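Choosing and preparing sponges for car washing and tile grouting

Home > Guides > Cleaning and finishing

Last updated 2021-11-29
By Dagmar Doležal

Most people buy a sponge by colour and price, and for wiping a bench that's fine. For washing a car or cleaning up grout, the shape, the pore size and the way you get the sponge ready all make a difference to the finish. This guide covers how to pick one, how to unwrap and prepare it, how to use it on each of the two jobs, and how to store it between uses.

It applies to ordinary polyether and polyester foam sponges. Natural sea sponges and cellulose sponges need different care and are dealt with in a short note near the end.

What you need

A sponge suited to the job (see the next section)
Two buckets of at least nine litres
Scissors
Mild dish detergent
A clean towel you don't mind marking
A rack or hook for drying

Picking the shape

A rectangular block is the better choice for flat work. It has long straight edges that ride along a tiled surface without dipping into the joints, and it's easy to keep track of which face you've already used. If you are cleaning up grout, get a block with rounded corners if the shop has them. Sharp corners dig.

A dome or half-round sponge sits in the palm and follows a curve. It's good on car doors, guards, basins and baths. The flat side does most of the washing and the rounded side goes into your hand, or the other way around for the inside of a basin.

Long sponges with a narrow waist are sold as car sponges nearly everywhere. They're easy to grip with wet hands. The waist does nothing for the washing, so don't pay extra for it.

Picking the pore size

Hold the sponge up close. Large open pores take in grit and let it rinse out again. Fine pores hold water well and leave fewer streaks but they're slower to rinse.

For grout, use a medium or fine sponge sold for tiling. A coarse one drags grout out of the joints. For paintwork, use a large-pore sponge that gives up its grit easily when squeezed in the rinse bucket. For interior walls before painting, either will do.

Avoid anything with a green or brown scouring layer bonded to one side. It will scratch clear coat and it will scratch polished tile. Keep those for the barbecue.

Checking a sponge while it's still wrapped

Sponges are sold loose, in a baggy plastic sleeve, or in tight film. A tight wrap can squash the foam, and a sponge that has been on the shelf a long time in tight film may have taken a set, meaning it stays a little flat after you open it. It will usually come back after a soak. If the foam looks crumbly at the corners through the plastic, leave it there and take another.

A loose bag is harder to judge by size because the plastic spreads well past the foam. Feel for the edges through the bag. You want the sponge itself to fill your hand, with your fingertips just curling over the side.
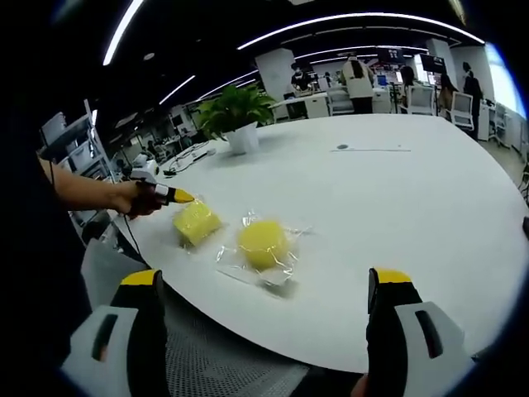 Can I use the same sponge for the car and for grouting?

Keep them separate. Cement residue stays in the pores even after a thorough rinse, and once it hardens it's an abrasive. A sponge that has done any tiling should never go near paint, but an old car sponge that's still in one piece can be used for rough floor work.

Unwrapping

Cut the film along one short side with scissors and peel it back. Don't stab through the middle of the face or run a utility knife down the length. A nick in foam turns into a tear within a few uses, especially on a block that's being dragged over tile edges.

With a loose bag, squeeze the foam away from the flap first and cut across the empty plastic. If you cut the bag near the open end, you can keep it for carrying the sponge home wet from a job — but don't store it that way.

Check for stickers and little bits of film stuck in the pores. Pull them off dry. They're much harder to find once the sponge is wet.

First soak

New foam can be stiff, and it sometimes carries dust from the cutting. Before the first use:

1. Fill a bucket with lukewarm water and one small squirt of dish detergent.
2. Push the sponge under and squeeze it several times to get the air out.
3. Leave it for ten minutes.
4. Squeeze it out and rinse under the tap until there are no suds.
5. Press it in the towel. Don't wring it.

Wringing is the main thing that ruins foam. Twisting pulls the cells apart along a line through the middle, and that's where it will eventually split. Press it flat between your palms, or against the side of the bucket.

If the sponge was packed tight and still looks flat after ten minutes, give it another twenty in clean water. I had a block from Kubiak that needed a full hour, and it was fine after that.

Washing a car

Work in the shade on a cool panel. Fill one bucket with water and car wash at the strength on the label, and the other with plain water for rinsing.

Hose the car down first, top to bottom, and get as much loose dirt off as you can. The sponge should be the second thing that touches the dirt, after the water.

Load the sponge from the soap bucket and start on the roof. Use straight strokes along the length of the car with very little pressure. The weight of the wet sponge is nearly enough. After each half panel, go to the rinse bucket, squeeze the sponge out under the surface, lift it and press it, then go back for soap.

Change the rinse water when you can't see the bottom of the bucket. On a ute that's been on gravel, that may be three times.

Do the sills and the lower doors last, and use a different sponge for the wheels. Mark it with a permanent pen on the side. Brake dust doesn't come out of foam.

If you drop the sponge on the driveway, stop and rinse it under a running hose with the pores opened by hand. If you can still feel grit, that one has become the wheel sponge.

Cleaning up grout

Timing depends on the product, so read the bag first. In general you wait until the grout in the joints is firm to a fingertip and the haze on the tile has started to dull.

1. Fill both buckets with clean water. Warm water isn't needed and can speed up the set.
2. Wet the sponge and press it until it no longer drips. Too much water weakens the grout at the surface and leaves the colour patchy when it dries.
3. Make a first pass in small circles to loosen the haze and shape the joints.
4. Rinse the sponge in the first bucket and then the second.
5. Make a final pass diagonally across the tiles. One stroke per face of the sponge, then turn it over. When both faces are used, rinse.

The diagonal stroke matters. If you run parallel to the joints, the edge of the sponge drops in and scoops them out.

Work in sections of around 2 square metres. Hammad Soomro, who tiled our laundry in September, does smaller ones in hot weather and keeps a spare sponge soaking so he can swap straight over.

Don't tip grout water down a sink or a stormwater drain. Let it settle overnight, pour the clear water onto bare ground, and put the sludge in the bin once it has hardened.

Drying and storing

Rinse until the water runs clear, press the sponge, and stand it on edge where air can get to both faces. A wire rack over the laundry tub works well. A block laid flat on a shelf stays wet underneath for days and starts to smell.

Keep foam out of direct sun. It yellows, goes brittle on the outside and sheds crumbs. A garage shelf away from the window is fine once the sponge is completely dry.

If it has picked up a smell, soak it for half an hour in four litres of water with a cup of white vinegar, then rinse well. Skip bleach, as it breaks the foam down. Never mix the two.

When to replace it

Throw a sponge out when pieces come away in your hand, when it no longer springs back after pressing, or when you can feel hard spots that don't rinse out. A car sponge used every second week should last most of a year. A grout sponge may be finished after one bathroom. Buy an extra before you start a big floor, as shops tend to be shut when the first one tears.

Cellulose and sea sponges

Cellulose sponges dry hard and need to be wetted before they touch any surface. They're good for windows and poor for grout. Sea sponges are gentle on paint but trap sand deep inside, so open them up under running water after each panel. Both can be stored dry in a cotton bag.

Related guides

Removing old silicone from a shower base
Cleaning grout haze left overnight
Two buckets or one: washing a car with limited water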